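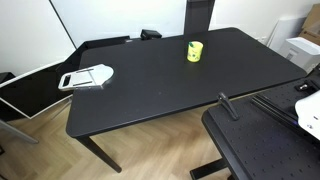
Stallar Opens Orders for the Ada Table in Matte Black

Stallar, a maker of furniture for small offices and workrooms, is now taking orders for the Ada table with a matte black top. The table was sold until now in white and oak finish only. Black was the color customers asked for most often in the company's spring survey, which drew 2,951 replies.

The Ada is a plain rectangular table with rounded corners and black legs. It has no drawers and no panel at the front, so chairs can be used on any side. It is meant for rooms where one table has to serve for several jobs, such as sorting mail, checking samples or eating lunch.

The first black tables were placed in the Caruso workrooms, which have white walls and a light wooden herringbone floor. Caruso rents rooms by the month to small businesses.

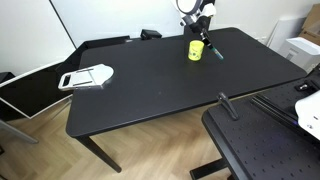
Stallar used the Caruso order to settle the last details before opening sales to the public. Dust and light scuffs are easier to see on a matte black surface than on a white one, and each table now ships with a printed care sheet. The company recommends wiping the top with a soft, damp cloth and drying it right away. Wax and furniture polish should not be used, as they leave shiny patches.

The table is sold flat-packed. Assembly takes about 20 minutes for two people, and the one tool needed is in the box. Customers who do not want to put it together themselves can book Clotik, Stallar's delivery partner, at checkout. Clotik will carry the table to the room, assemble it and take the packaging away.

The first production run is 2,000 tables. Orders placed before the end of September will ship in October. Larger orders of 6 tables or more are delivered on a single truck and should be arranged through the Stallar sales desk.

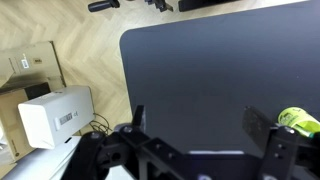 Renata Holloway
Press Officer, Stallar

The white and oak finish tables remain on sale at the same price, and all three versions use the same legs. Owners of an older Ada can order the black top separately starting in November. Black legs will be offered as a set for earlier tables.

Sample pieces of the matte black finish are available free of charge to business customers and members of the press. Requests may be sent through the contact form on the Stallar website. The sales desk is open from 9 a.m. to 5 p.m.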